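Boonchu Bedroom Folding Set

Contents

Short sessions of clothes being folded and sorted on a bed. The garments are everyday ones: trousers, knitwear, tops and a few odd cloths. The Boonchu set covers one bedroom and was put together in June. It has 400 sessions, split into 12 folders by garment type.

The bed is part of the subject. It has a woven mat over a patchwork cover, and the mat gives a firmer surface than a sheet would. Dark clothes show up well against the tan and brown weave.

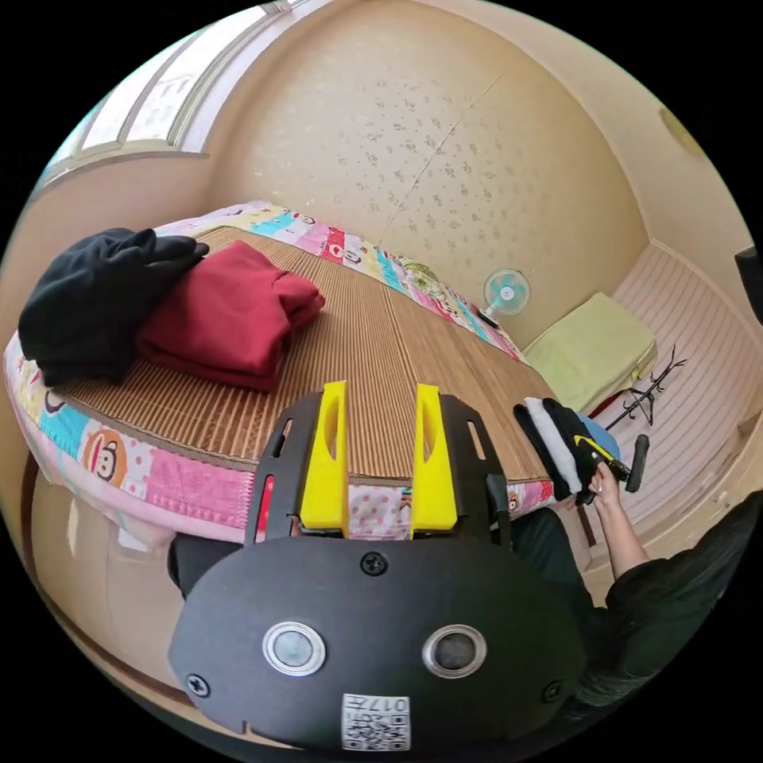 Each session starts with the clothes in no set order. Folders 1 to 6 are single garments, and the rest are mixed. File names begin with the garment type, then the session number - please keep that order if you add your own.

Garment labels

trousers: any full-length leg garment, any fabric
knit: sweaters and sweatshirts
top: shirts, blouses, T-shirts
cloth: flat pieces with no sleeves or legs
unsure: anything the labeler could not name

Use "unsure" freely. A long black garment lying flat with its top end gathered can be trousers or a skirt, and a guess is worse than a blank.
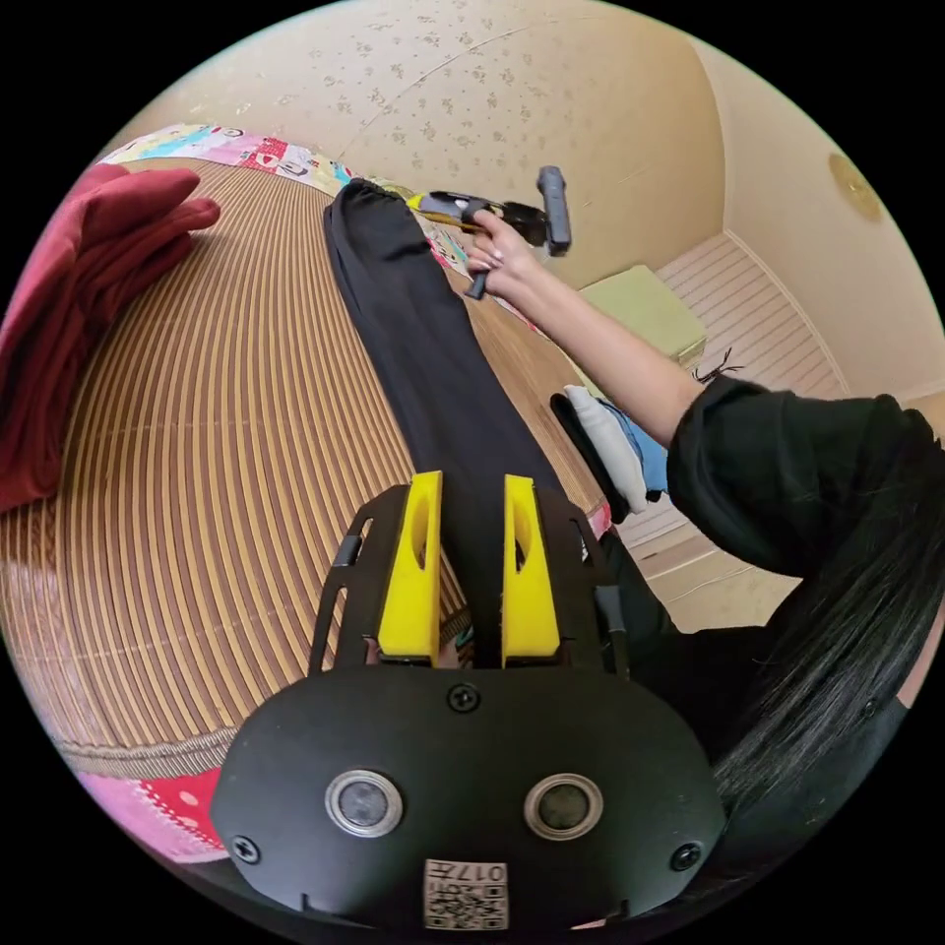 Dadden Household Textiles Group
Label questions: Naveen Bhatt
Folding notes: Sirkka Ruotsalainen

Folding rules used

Trousers are laid lengthwise on the mat, legs together, then folded in half twice. Knits have the sleeves turned in first and are folded in 3 from the hem. Finished pieces go toward the side of the bed and stay there until the session ends. A piece that slides open is left as it is and marked "reopened" in the notes column.

Known problems

Black trousers and black skirts were mixed up in folder 4. The corrected list is in labels_v2.csv. The first version is still included for anyone who has already used it.

The patchwork cover was sometimes labeled as a garment. Those rows have been removed.

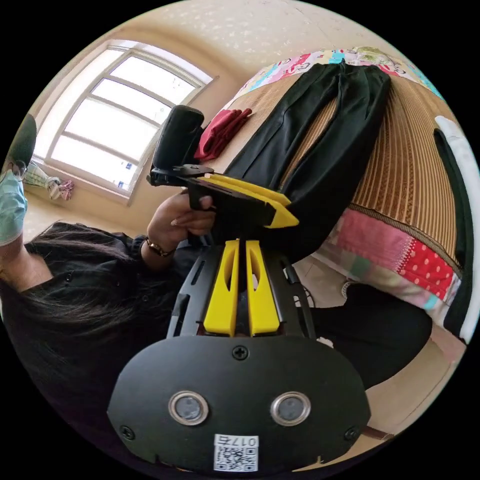
Chia-jung Kwan wrote to ask that trousers folded along the crease be kept apart from those folded seam to seam, as the two end up different widths and she had to sort them by hand. The next version will have a "crease" column with yes, no or blank.

Changes

v2 - trousers and skirts relabeled, cover rows removed
v1 - first release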